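Zemstead Kitchen
Notes from our December baking course, in a few short posts.

1/ The Zemstead Kitchen has published its revised method for seeded rye loaf. The previous version produced a dense crumb in many home ovens, and readers wrote to say so.

2/ The principal change concerns the starter. It should be fed the evening before and used when it has domed and just begun to sink.

3/ Rye dough does not require kneading. Stir until no dry flour remains, cover the bowl with a clean cloth and leave it for 3 hours.
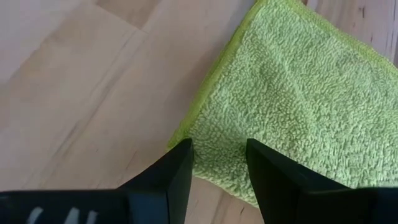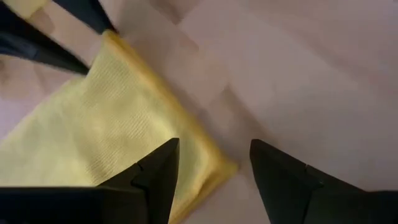 Cloths, green and yellow.

4/ Line the tin with paper and smooth the top with a wet spoon. Members using the Prornar tin should fill it no higher than two thirds.

5/ Bake until the loaf sounds hollow when tapped underneath. Please allow it to cool fully and wait until the next day before slicing.

6/ The method was tested by 41 members under the guidance of Xuelian Cai. We are grateful to all who returned their forms.

7/ Questions on flour may be sent to the Kitchen by Thursday. Replies will be posted in this thread.

Comments

Rüdiger Wunderlich: May caraway be used in place of the sunflower seeds? My family prefers it.

Zemstead Kitchen: Yes, though one teaspoon is sufficient.

Drulurari: Mine stuck to the tin again. Will try the paper.

Contact us | © Zemstead Kitchen | Back to top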